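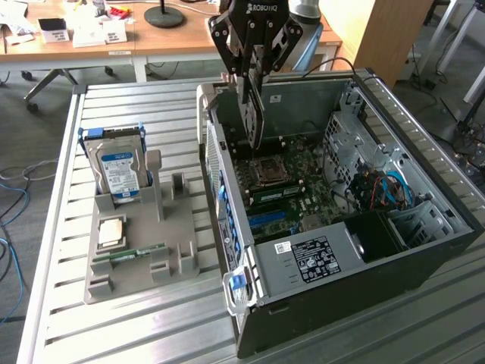

I have been fixing computers for other people for longer than I care to admit, and when Covemen started offering its assembly cell as a monthly service I was ready to grumble. A firm like mine in Fustholm, with a long bench and a kettle, doesn't feel like the customer for a robot arm. But Raimo Lappalainen, who runs the trial for them, is a patient man, and he let me stand and watch for as long as I pleased. What won me over a little was the sight of those two black fingers down inside an old tower, holding a card upright just over the motherboard, with a tangle of red, blue and black cables by the drive cage. I know that sort of tangle very well, and I've lost skin to it!

Now, the sales pages talk mostly about speed, and I do wish they wouldn't. A good person at a bench is quick enough. What wears people out is the reaching and the pinching, tower after tower, and my friend Corina Kaufmann had to give up bench work altogether when her wrists went. If the cell could take on the plain, repeated part of a 200-machine refurbishing order and leave the odd cases to us, I'd call that money well spent – and I'm slow to part with money.

My complaint is with the fixture, the gray printed tray where the processor, the memory and the hard drive each have their own place. It's a lovely thing, but somebody has to load it, and Covemen's contract includes only two designs before you start paying extra. Small shops see every kind of part under the sun. Give us 8 designs, or better yet the drawings, and let us print our own.

I told Raimo as much over coffee (he took it kindly) and he has promised me an answer by December. I've asked him to keep my place on the list until then.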